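Search this site Enter keywords

The desk that does everything

It began, as these things often do, with a shopping bag. You come in from Mirkbridge with your arms full, you put the bag down on the nearest flat surface, and there it stays until the weekend, when you need the space for something else and move it to a chair.

I have been thinking a good deal about tables since I moved into two rooms above the old Pilkington yard, where one table has to be office, tea bar and dumping ground all at once. A pale wooden top is a lovely thing to live with, and it is forgiving of crumbs, though less so of hot mugs and biro. 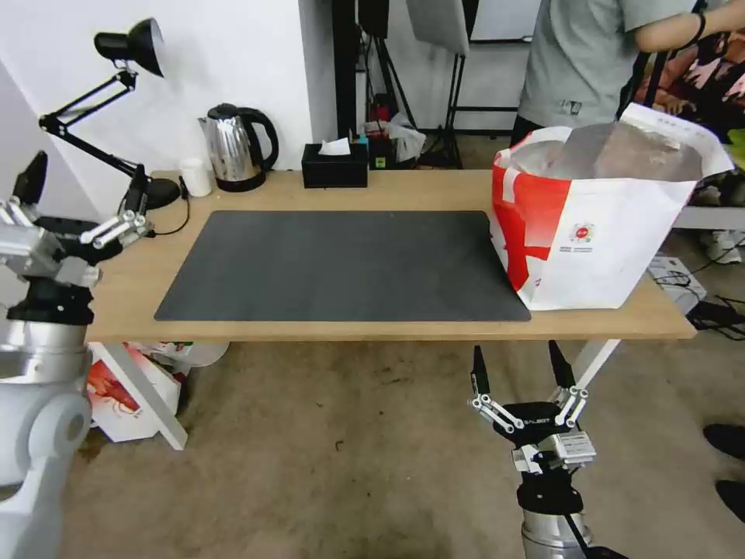

My own rule, learnt over 19 months of working from home, is to let the back edge do the hard work. The lamp goes in a corner, the kettle and a cup go along the wall, and the tissues sit where you can reach them in hay fever season without getting up. Everything in front of that line is kept for whatever you are doing now — letters, sewing, a slow lunch.

A big dark mat helps more than I expected. It marks out the working part of the table, and I find I am far less inclined to leave post on it. It does show every smudge, mind you, so keep a soft cloth handy and give it a wipe at the end of the day.

As for the bag, I now give myself until the kettle has boiled. By the time the tea is poured, the shopping has been put away and the wrapping is in the recycling — most days, anyway.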